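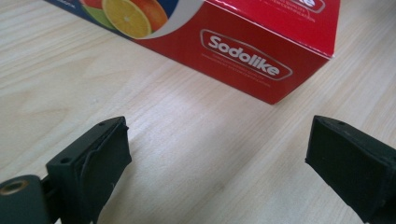 *The red Sodolike box on the table in question*

**birchside** wrote, Oct 19, 2023:

Hello all. I bought this table for our kitchen in Karelberg in January and I need advice about the top. The seller called it "light wood" and nothing more, and the paper that came with it only says Trusbridge and a number. I would like to know if it is real wood veneer or a printed laminate, before I put anything on it.

My problem is a dull spot near the end where we keep the drinks and the fruit. It is the size of a saucer. I think somebody put a cold bottle there and left it over the night. I tried a damp cloth and dish soap, no change. My brother-in-law says to sand it and oil it. I am afraid of sanding something that I don't know what it is.

**planeandsimple** wrote:

Please do not sand yet. If it's laminate you will go through the pattern and the table is finished. Did you look at the edge from below? On a solid top the grain goes around the corner. On veneer you see a thin line.

Also nice box, what is in it?

**birchside** wrote:

Orange drink, I hope, there is an orange on it. I did not open it. The edge has a glued band all around, so I can't see inside. Underneath it is painted gray.

**oldvarnish68** wrote:

Band on the edge and gray paint below, then it's not solid. I would say laminate and go to bed. These cheap tables are all the same. Wipe it, put a fruit bowl on the spot.

**kettle_and_co** wrote:

I don't agree with that. I have a veneered desk from Ó Ceallaigh with a band on the edge, and it is painted below also. Veneer makers do this all the time. Can you show the bare top with nothing on it? The pattern says more than the edge.

**birchside** wrote:

Yes, I moved the box away.
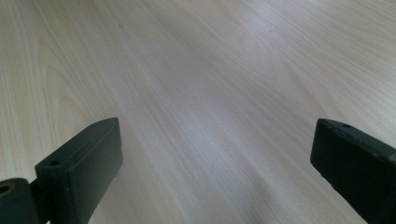 My own guess is now veneer, but I am not sure and I don't want to fool myself because I paid for it. I compared it with the shelf in our hall, which I know is laminate, and the shelf has one small pattern that comes again and again. On the table I could not find a repeat. On the left there are those arches, one inside the other, and on the other side the lines go almost straight. The glare in the middle hides a lot, I know — I can't judge anything there.

**kettle_and_co** wrote:

Those arches are called cathedral grain. You get them when the log is cut flat. It looks good to me, but a good print can have arches too, so I would not promise you anything. Do you feel the lines with a fingernail?

**oldvarnish68** wrote:

Printed ones have texture now too. You can feel "grain" on a floor that is 100% plastic. The fingernail proves nothing. I still say laminate.

**planeandsimple** wrote:

Agree with varnish on the fingernail, not on the rest. Try one drop of water somewhere nobody looks, wait 20 minutes. If it gets darker, the finish is thin and there is wood under it. If nothing happens you learned little, because a good lacquer also keeps water out.

**birchside** wrote:

I did the drop near the wall side. After 20 minutes there was no dark mark. So I learned little, as you said.

I also wrote to the shop, Atside, and they answered that they can ask the maker, it can take up to 11 days.

**kettle_and_co** wrote:

Then wait for them. In the meantime you can try a soft cloth with a tiny bit of furniture wax on the dull spot. Rub along the lines and stop if it gets cloudy. It doesn't hurt either kind, if you use little.

**oldvarnish68** wrote:

Wax on laminate only makes it greasy. But it comes off with soap, so fine, go ahead.

**birchside** wrote:

I tried the wax this evening, four small circles and then a dry cloth. From the window side I still see the spot, from the door side I don't. No sanding, I told my brother-in-law already and he is a little offended. I will write again when the shop answers.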